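I finally gave in and cleaned up the coffee corner this weekend, which mostly meant admitting that I have been grinding beans in there since November without wiping anything down. Coffee dust gets everywhere! It was in the drawer with the tea towels, and it was in the toaster (how??).

Most of the mess comes from my own impatience. I weigh out the beans half asleep, tip them in too fast, and go straight to boiling the kettle. The beans lately are from Korora, a lighter roast my friend Định Vũ talked me into, and they seem to throw off a lot more fluff than the dark stuff I used to buy.

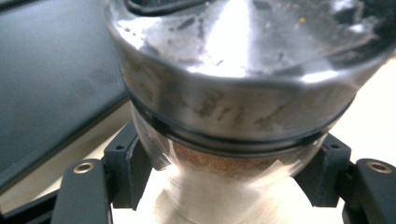
*Steel cup up top, grounds in the glass, paper filter at the ready. Yes, those smudges look like coffee.*

I'm still playing with the grind size. For one mug I use 225 grams of water, and I've gone 2 clicks finer than I had it last month, because the cups were tasting kind of thin and lemony. Now they're sweeter, though the last bit takes forever to drip through and I stand there glaring at it.

Anyway, the shelf is wiped, the filters live in a jar now, and I bought a little brush for the grinder. I'm going to try to use it every time — or okay, every few days. Next up is the Valow bag I've been saving, and if anybody has a good starting point for a darker roast, leave me a comment, I'm all ears.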